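# Who looks after the cell?

07/03/2018

I have been asked more than once this winter whether our disassembly cell "works". It depends who is standing beside it. The cell at Taltham takes old desktop computers to bits, starting with the hard drives, and the film the suppliers like to show runs for 2 minutes. What it leaves out is the hour beforehand.

Setting up is a dull job and I've come to think it is the whole job. Somebody wipes the fingers, checks every screw on the gripper with a hex key, runs the jaws open and shut, then walks the arm down towards a case slowly, with a thumb near the stop button. If the fingertips don't meet squarely, you go back to the beginning.
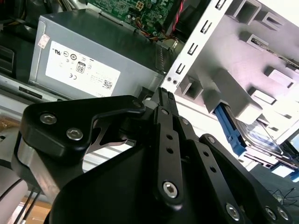
The manual we had from Somer gives this a single page. It tells you to confirm alignment, and there's not a word on what to do when alignment can't be confirmed. We wrote our own sheet in October and it has grown to 44 lines, most of them added by whoever was on shift when something slipped.

I don't say this to knock the engineers. They built a decent gripper. My quarrel is with the people who sell the idea that a machine like this, once fitted, looks after itself. A desktop case is a mean place to put a set of black fingers. There are leads to snag, thin edges to rub against, and latches that give easily on one machine and stick on the next. Each small knock goes back into the linkages, and a linkage with a bit of play in it will find the drive on Monday's settings and miss it on the same settings later on.

So we check the grip on a real drive in a real bay. The test block that came with the kit passes every time, and I stopped trusting it for that reason.

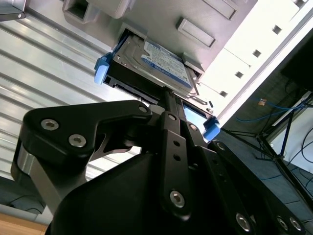 Ildikó Rácz thinks I am being unfair. She wrote to me after my last piece to say that hand tools need care too, that a worn screwdriver ruins as many screws as a badly set gripper, and that I never seem to write essays about screwdrivers. Her line at Vadetthorpe checks its cell every 60 cases and she is content with that.

Fair enough, up to a point. A worn screwdriver tells you through your wrist. The cell goes on with its bad grip until a latch snaps — and by then it may have treated a whole pallet the same way. We got to 332 cases between faults once, and I'd like to believe it was skill. I suspect it was a kind batch from Mosoti, all the same model.
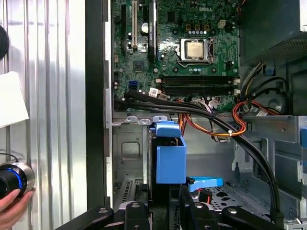

Would I let the cell run overnight with no one there? I would not, and I'd be wary of any firm that offered to do it for me.

Oduor Simiyu and I have argued over the cost of that. He wants the night hours, and on paper he is right to want them. But the paper counts drives out and leaves off the setting up, the cleaning and the spare parts waiting on a shelf. Put those in and I think the gain shrinks to something you could reach with a second bench and a decent lamp. I'll share our sheet with anyone who asks — the fourth line, on tightening the finger screws before the arm is powered, is still the one we skip most.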